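3.2 Stimuli and rating procedure

Colour naming was tested with a fixed set of rendered stills, so that hue could be held steady across participants while shape, distance and highlight strength varied. The set contained 300 stills in 20 hue groups. The teal group is discussed here because it produced the widest spread of names in the pilot reported by Rweyemamu and Kárason. Each still was shown for up to 131 seconds on a neutral grey ground, and participants typed one everyday colour word. Compound answers such as "blue-green" were kept as given and coded later under the Postov scheme.
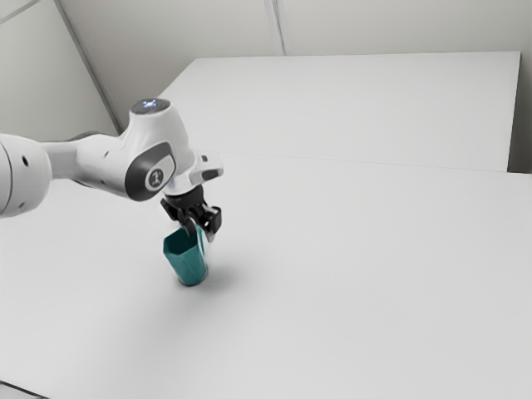
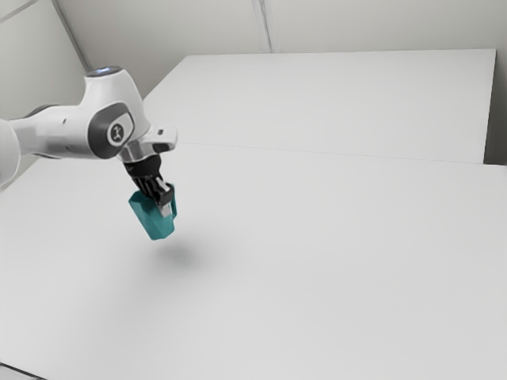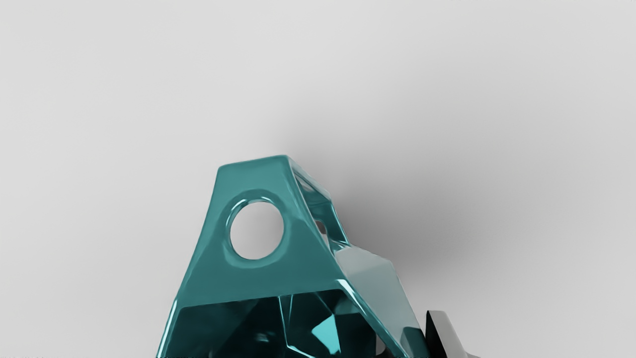 Figure 4. Three stills from the teal group. Left and centre: small teal object, with much white in view. Right: large teal object with bright highlights.

Answers were collected at two sites, Fenov and Daly, with 200 participants in total. All had normal colour vision on a standard plate test and spoke English at home. Spelling variants (gray, grey) were merged before analysis, and misspelled names were corrected by hand where the intended word was clear. Answers naming a thing instead of a colour were dropped.

Agreement on a name was scored as the share of participants giving the most common word for that still. Scores were then compared within each hue group using the Hodero rank test, with site as a blocking factor. Order effects are treated in Section 3.4.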